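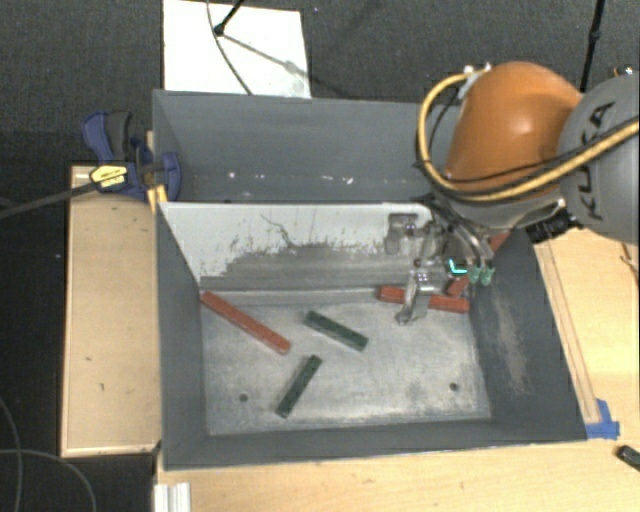

**Category: Blocks & Bins**

# Kurek blocks - notes on the set

Hi, I'm Kwame Antwi, and I look after the folder of block photos and layout notes for the Kurek set. I started writing this up on April 23, 2018 and keep adding bits whenever I think of them, so sorry if it wanders!

## What's in the bin

Long narrow blocks, in red and dark green. In the photo up top there are three reds and two greens in the big front section, lying every which way, which is pretty much how I like them. The big grey bin has a divider running its length, with a skinnier section out the back. I only ever log what's in the front part.

It's not a pretty bin. The divider has a dark worn patch that gets wider towards the right, and there's a scuff down the right-hand wall. I did think about repainting it in July, then decided I'm fond of the marks (and they're handy for telling left from right when you're flicking through at speed).

## How layouts are named

Each layout is a colour count plus a number, so `r3g2-15` is three reds, two greens, layout 15. There are 46 in the Cotstead folder and 45 in Zeltstead - one of the Zeltstead ones was a double-up, so I chucked it.

## Little rules

- Write down the reds first, then the greens, going left to right.
- "Front" is the side with the two small holes in the floor, one near each corner.
- If two blocks are nearly touching but you can see bare metal between them, they go down as separate.
- Blocks on top of each other get an `s` on the end of the name.

## Still to do

- Rename the 6 old layouts that still say "maroon" - my fault, bad lighting at my desk
- Merge the Drastholm notes into `layouts.csv`
- Settle on "grey" or "gray" in the column headings (I vote grey!)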